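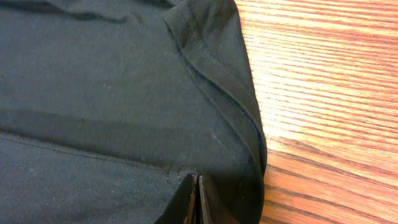 Last edited in February
Filed under: Home Automation > Laundry & Folding > Kits

Vorlow folding kit, worth it?

destness_owl
Picture is from the wrist camera on mine, dark knit on the wood table, fingers down near the end of the folded band. I've had the kit for 3 weeks. It handles tees and towels fine. Thick hems are where I'm unsure. Anyone else running the stock fingers on sweatshirts?

komomside4
Stock fingers, yes. They pick up two layers when you only want one. I put the Mangundap pads on and got fewer double grabs. Your inner edges look worn, by the way. Mine went the same tan-brown color.

destness_owl
I saw that. Support says wear on the edges doesn't matter until 1000 picks. I'm at 300.

plainhem
I disagree with support. Mine started slipping on knits well before that. Swap them early.

rackandrail
I don't think it's the fingers. Look at the glare on the wood next to the hem. On dark cloth the edge finder needs even light. I moved my lamp and left the fingers alone, and my misses dropped by half.

komomside4
The border against the table looks clean to me, glare or no glare. It's finding the edge fine. The question is how many layers it closes on, and a lamp won't change that.

rackandrail
It changes where it decides to close. Try it before spending money on pads.

plainhem
Also run a lint roller over the shirt. There's a white speck just inside the band, and mine used to lock onto specks like that on the old firmware. Not sure about the new one.

destness_owl
I'm on the new one. Will try the lamp first, then pads. Does the pad set come with 4 or do I need to order two packs?

komomside4
4 in a pack. You use two at a time.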